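Home | Grippers | Test notes | FAQ | Contact

Hand-held gripper trials: frequently asked questions

Which grippers are you comparing?
The Filance two-finger hand tool and the Derkedis parallel jaw. Both are used by hand first, then the better one goes on the arm.

How many grasps go into a result?
Each gripper gets 900 tries. A grasp counts if the item is held for the full lift and set down inside the marked area.

Do you test on soft items?
Yes. Cloth made up 352 of the Filance tries. It is harder to score than cans or boxes, so two people check each one.

Can I use my own controller?
Yes, if it accepts Sharifi commands. Allow 30 minutes for setup — longer if the camera needs to be calibrated again.

What do you put on the fingertips?
Tape on the inner faces. We replace it when the grip scores drop, even if it already looks rough.
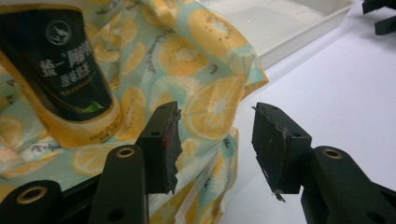

Pondosness, October — The Filance tool over the table, fingers open, with a citrus-print cloth, a drink can and a white tray. The tape on both pads is torn, and a strip has come loose on the right one.

Does worn tape change the score?
We are still working on that. Please note the state of the pads when you send in results.

Contact us | © Filance trials page | Back to top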